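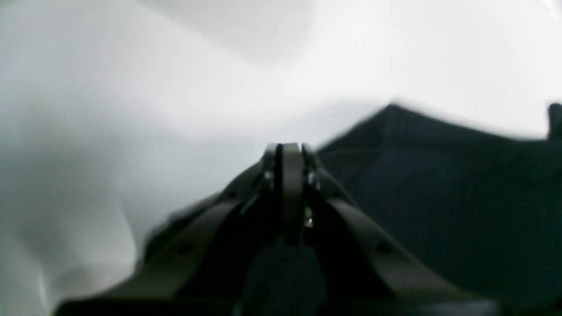 4. Where Things Live: Putting Away as a Shared Household Habit

4.1 The homes and the people in them

Before we come to the question of how objects find their places, it seems only fair to say a little more about the households that let us in. There were 21 of them, spread across the older streets of Tirneo and the newer apartment blocks out at Dadport, and they ranged from a retired couple in a house they had lived in for most of their marriage to a group of students who had moved in together in April and were still, by their own cheerful account, eating off whatever plate came to hand. We asked each household to talk us through one ordinary round of tidying, from the moment somebody decided the table had to be cleared to the moment somebody decided it was good enough. How long this took was entirely up to them. The longest round ran to 45 minutes and included a phone call, a cup of tea and a rather tender conversation over a box of old birthday candles.

Our notes from these visits cover 296 separate acts of putting away. By an act we mean one thing, or one handful of things, being picked up and set down somewhere with the evident purpose of leaving it there. A mug carried to the sink counts. A mug moved six inches to make room for the newspaper does not, although we admit that the line was hard to draw in some kitchens, where the six inches were clearly part of a longer journey that the mug would finish some time after supper. Zorica Gashi and Svenja Hauser went through the notes separately and then sat down together over the acts they had labeled differently, and these conversations gave us many of the ideas in this section.

4.2 Settled places, waiting places and borrowed places

We found it helpful to sort the places themselves before trying to say anything about the people. A settled place is one that every adult in the home would name without stopping to think. Forks have settled places nearly everywhere, and so do milk, house keys and the good scissors (the other scissors are a different matter, and we return to them below). A waiting place is where a thing goes when it is on its way somewhere else: the bottom stair, the end of the counter, the chair by the door. A borrowed place belongs properly to some other thing, as when the bread box comes to hold batteries, or when a soup pot that is too large for its cupboard spends the year inside the oven and has to be lifted out each time anybody wants to bake.

The waiting places were the ones people wanted to talk about. Several people apologized for them before we had taken our coats off. And yet when we watched a round of tidying from start to finish, these spots did a great deal of quiet work. Things that belonged upstairs gathered on the stair until there were enough of them to be worth the climb, and the person who finally carried them up was quite often a different person from the one who had set them down. Nothing was said about it in most homes. One father told us that he had never once asked his children to take their things up, and then thought for a moment and added that he had also never once put the laundry on the second stair, where it might be missed, because everyone looked at the bottom one.

We would like to suggest that a waiting place is a kind of message, and a polite one. It lets a person say that something needs doing without having to say who should do it. In the two homes where waiting places had been given up altogether, both of them small apartments in Dadport with very little floor to spare, the same messages were passed along out loud or by text, and the people living there described tidying as something they had to negotiate. We don't want to make too much of two homes, especially as both were busy with visitors in the week we came, but the contrast stayed with us.

4.3 The drawer of mixed things

Almost every kitchen had a drawer that its owners were a little shy about opening. It held string, takeout menus, rubber bands, a tape measure, birthday candles, keys to locks long gone, and very often the other scissors. Rathore, the name one family had given to theirs after a much-loved and famously untidy dog, was so full that it could be opened only by sliding a ruler in at the top and pressing the contents flat.

It would be easy to treat such a drawer as a failure of order, and some of our households did treat it so. But they also found things in it remarkably well. When we asked people to fetch an item of their own choosing from the mixed drawer, most went straight to the correct corner of it, and several told us which layer the thing would be in. What they couldn't do was explain the arrangement to anybody else. A guest asked to find the tape would have needed a good deal of patience. The order in these drawers is real enough, and it is held by the person who uses the drawer most, so that when that person is away the household tends to buy a second roll of tape.

This has a practical side for anyone giving advice on home storage. The Risus checklist, which we had prepared as a small handout for households that asked for one, began with the instruction to empty the mixed drawer and give every item a labeled home. After the first few visits we took that line out. Labels helped newcomers, and the students were glad of them, but for people who had lived with a drawer for many years they mostly replaced a quick reach with a slow read. We kept the advice to move anything sharp to the front, where a hand would meet the handle first.

4.4 Deciding that it is done

We end this section with the moment of stopping, which turned out to be less tidy than we had expected. Few rounds finished with every object in a settled place. People stopped when the table was clear enough for the next meal, or when the part of the room they could see from the sofa looked calm, or when a child came in and began getting things out again. Asked how they knew they were done, many simply wiped a hand across the tabletop as they answered. We noted the gesture in our field books early on and began to look for it, and in the next section we set it beside what the same people told us about evenings when the wiping never came.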